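**Ad sales person wanted, Dukonach street fair program**

We print 1110 copies and hand them out free. Past sellers told shops that "everyone in town" reads it. We doubt that, and we'd like someone who doubts it too – and can still sell a half page to a bakery.

Two evenings a week until November, paid on commission. Please don't send a list of your passions. Send two ads you think worked, and say how you know.

Write to Donnie Forsyth at Anirwood. Qusai Tannous handles the layout and will ask you hard questions about deadlines.
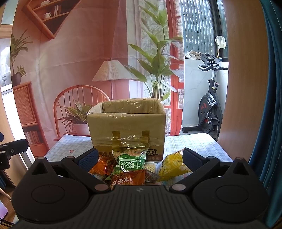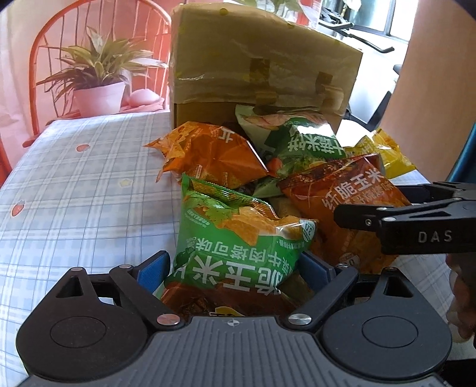 *Snacks, both pictures*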